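Chaqueta polar Beseck, verde oscuro

Forro polar suave con puños de canalé color lavanda y ribete a juego en el cuello y en la tapeta delantera. Cierre con broches metálicos – también lleva broches en el bajo. Composición: 100 % poliéster.
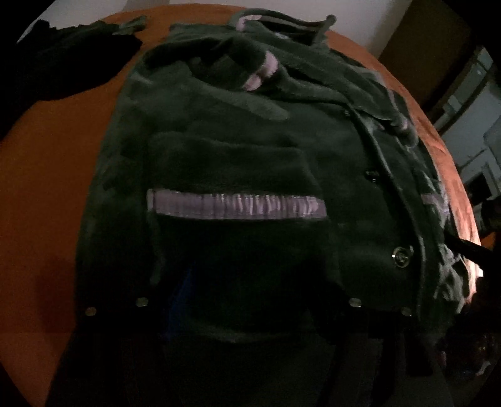 Lavar del revés con los broches cerrados, a un máximo de 30 grados. No usar secadora ni planchar los puños. Cambios en 60 días con la etiqueta puesta. Plazo de entrega: 2 días laborables.

Trirska – Contacto – © 2024 – Volver arriba

Usamos cookies propias y de terceros. Aceptar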